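Mota (home robot)

Mota is a two-armed household robot put together in a private kitchen in Kurkville, with parts of the work done at Stiltov, a shared workshop in the same town. It is built around a pair of commercially made arms from the supplier Gralthorpe, and is meant to handle ordinary objects on a kitchen table. The project's own pages call it a "home-built kitchen assistant." Both halves of that phrase have been disputed: the arms were bought complete, and the amount of assistance on record is small.

The name is used in the project's pages for the whole setup, including the stand, the cameras, the control computer and the software. Earlier posts use it for the software only, and this has led to some confusion over which version is meant when a result is quoted.

Background

The project began in August as a plan to build a single arm from printed parts. According to the build log, that arm reached the stage of a shoulder and an upper segment before it was dropped. The printed gears wore quickly, and the upper segment sagged when it was held out straight. Two finished arms were then bought from Gralthorpe as used stock.

Members of Stiltov have differed on whether what followed should be called a build. The workshop's project list puts Mota under "assembly and integration," a heading it shares with a repaired lathe and a weather station. The project's own pages have kept the word "built" throughout. The practical difference is large. A homemade arm would have needed joint design, motor selection and bearing work, and none of this appears in the log after the change of plan. What does appear is mounting, wiring, camera placement and a good deal of software.

Hardware

Each arm is a chain of white and silver segments with black rings at the joints, ending in a white gripper with two fingers. Stated reach is 900 millimeters, a value taken from the seller's sheet and never checked in the log. Reach on a table is always less than reach on paper, as the arm has to come up over the front edge and down again, and several entries complain that objects against the back wall could be touched only at a bad angle.

The arms stand side by side in front of the table. Their cables run along the outside of the segments in open loops. The log describes this as temporary in its first month and does not return to the question. Loose cables are a common fault in hobby arms: they catch on chair backs and table edges, and they pull on the connectors at the wrist, where a failure is hard to tell from a software fault. Two long stoppages in the record ended with the same entry, "reseated wrist plug."

The stand was cut and drilled at Stiltov. It replaced an earlier one that rocked when both arms moved at once. No drawing of either stand has been released, although the project's pages describe the design as open.

A camera at head height looks down over the arms to the table. Its position was changed often in the early weeks, and results from before the last change cannot be compared with later ones, a point the log makes once and then ignores in its own totals.

Work area

Testing takes place at the kitchen table itself, among the household's things. The project presents this as its main strength. Laboratory tests of similar arms tend to use a bare surface and a few objects chosen to be easy, and the argument is that a crowded table tells more about how a robot would do in a real home.

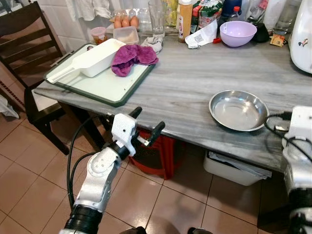 Mota's left arm at the edge of the kitchen table, gripper open.

The argument is sound as far as it goes. A polished steel bowl is hard for a depth camera, clear containers and drinking glasses are harder, and a crumpled towel has no fixed shape to look up. Three eggs in a carton set a limit on careless grip force that no foam block can match. But a crowded table is a good test only if the robot has to deal with the crowd. In most of the sessions described in the log, the goods along the wall were left out of the task, and the objects handled were those nearest the front edge. The eggs do not figure in any written result.

There is also the matter of repeatability. A kitchen changes from one meal to the next, and the log gives no starting layout for its sessions. A reader who wished to repeat one would have to guess at it.

Software and control

The arms can be run in two ways. In the first, a person moves a pair of hand controllers and the arms follow. In the second, a learned program works from the camera picture and from recordings made in the first mode. The log counts 625 recordings as usable, without saying what made the others unusable or how many of them there were.

Video posted by the project does not always state which mode is in use. This is the most serious criticism made of it, and it applies to much amateur work of the same kind. A towel folded by a person through a pair of arms is a demonstration of the arms. It says very little about the program. Viewers who saw the clips without the log often took them for the second mode, and the project was slow to correct them. Labels were added to new clips after a notice dated 13 January 2024, but older ones were left as they stood.

Part of the program was written for Mota and part was taken from published packages. The split is not documented. Requests for a list of the borrowed parts were answered with a link to the general download page.

Cost

The project gives its total cost as $2,364. The figure covers the two arms, the stand, cameras and cables. It leaves out the computer, which was already owned, as well as the Stiltov membership and everything spent on the abandoned printed arm. It also depends on a used price for the arms that a second buyer is unlikely to be offered. The number has been widely repeated on hobby sites as the price of a kitchen robot, usually with none of these exceptions attached.

No value is put on labor. The log has entries on most evenings for long stretches, and many of these deal with recalibration after the stand was moved to let someone sit down.

Results

The summary page lists 1,557 attempts at picking up or moving an object. It gives one success rate for all of them together. Easy and difficult objects are mixed, as are the two control modes, and an attempt that was stopped by hand is counted only if the object had already been touched. Under that rule an arm that stalls in the air above a bowl has not failed. The effect on the published rate cannot be worked out from what has been released.

Some findings do hold up better. The notes on gripping cloth are careful and specific, and they record failures in detail: fingers closing on air above a fold, or pinching the cutting board along with the towel on it. The notes on long-handled containers are also useful. They report that a handle pointing toward the robot was easier to grasp than one lying across its path, and they give the settings used. Other hobby builders have cited these pages more often than the summary, with good reason.

Safety

The arms have no touch-sensitive covering. An emergency stop is mentioned in the parts list, but its location is never given. The project's advice is that nobody should reach across the table during a session, which is reasonable and also hard to square with the claim that the machine is meant to help a person who is cooking. Sharp tools and hot pans are excluded from all tests. This is the correct choice for an arm at this stage, and it removes a large share of kitchen work from what the tests can show.

Electrical safety in a kitchen has been raised at Stiltov as a separate concern – the connectors on the arms carry no rating against splashes, and the table is still used for food.

Reception

Response within the hobby has been mixed. Supporters point out that few amateur projects publish any log at all, and that Mota can be criticized in detail largely thanks to its own records. The cloth-handling notes have been copied into the reading list of at least one other workshop. Critics have replied that a log is of limited use when the totals drawn from it follow rules of their own.

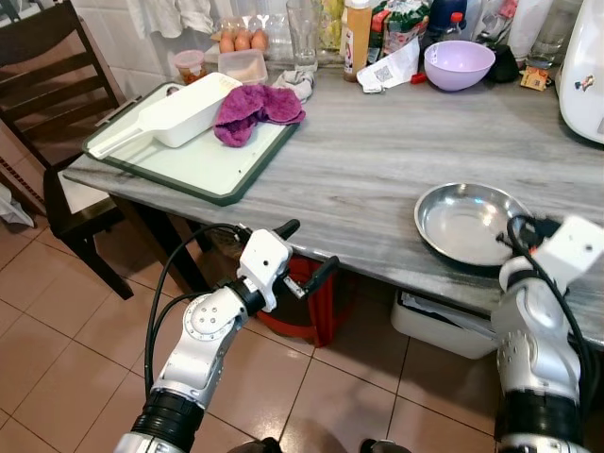 One reader wrote to the project's discussion page that the complaint about bought arms missed the point, as most people with a kitchen and a drill will never make a good gearbox, and the mounting, wiring and recording were exactly the parts they needed to see done badly and then fixed. The same reader asked for the session layouts to be published, and for the two control modes to be counted apart.

The first of these requests was accepted in principle. No layouts had appeared by the last revision of the pages. The second was marked as under review.

Later changes

A third camera position, a covered cable run and a wheeled version of the stand have all been announced. Of these, only the cable run has a parts list. A plan to lend the setup to Stiltov for open evenings was posted and then withdrawn, with a note that the arms would need to be recalibrated after each move.

See also
Hand-controlled robot arms
Parallel grippers
Shared workshops
Kurkville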